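Week 4: Reading the Desert Sayings
Unit notes, Early Christian Writings, Cedbridge evening program

Hello again. These notes cover what I got through in the second half and the bit I skipped when we ran over. Bring them with you, because we'll be marking them up as we go.

Where we left off

Last time we were talking about the sayings of the desert monks, the men and women who went out to live in Egypt from the late third century onward. What we have is a big, baggy pile of short stories and one-liners, passed on by word of mouth for a good while before anybody wrote them down. A visitor turns up, asks an old monk for "a word", and gets something back. Sometimes it's a sentence, sometimes it's a basket to weave, and sometimes the old man just won't talk (my favourite ones, I have to say!).

The pile comes down to us in 2 main arrangements. The alphabetical one sorts the sayings by the name of the monk. The systematic one sorts them by theme, so you get chapters on humility, on patience, on not judging your neighbour and so on. Plenty of sayings turn up in both, and the wording doesn't always match. A story told of one monk in the first can be told of somebody else in the second, or of "an old man" with no name at all.

A few of you asked at the break whether that means they're made up. I'd go slowly there. A saying can wander from one name to another and still tell you a lot about what these communities valued. Ask who would have wanted to repeat it, and to whom.

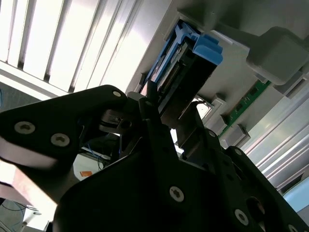

Words to know

Abba and amma - "father" and "mother", used for an experienced monk or nun. It's a title of respect and doesn't mean the person was a priest.

Apophthegm - a short, pointed saying. Yes, the spelling is awful. I won't take marks off for it.

Cell - the monk's own room or hut. "Go and sit in your cell" is advice you'll see over and over.

Acedia - a mix of boredom, restlessness and low spirits that was said to hit hardest at midday. We'll spend a good part of next week on this one.

Reading for next week

Please read the chapter on discernment in the Costigan reader, plus page 21 of the course pack. Page 290 in the reader has a decent map if you're having trouble telling Nitria from Scetis. The Raltley library has the reader on short loan, so be kind and bring it back for the next person.

Then pick 2 sayings that seem to disagree with each other and write me a paragraph on each. Don't try to smooth them over - I'd much rather see you stay puzzled and tell me why.

Written work is due at the start of class, on paper or through the course page.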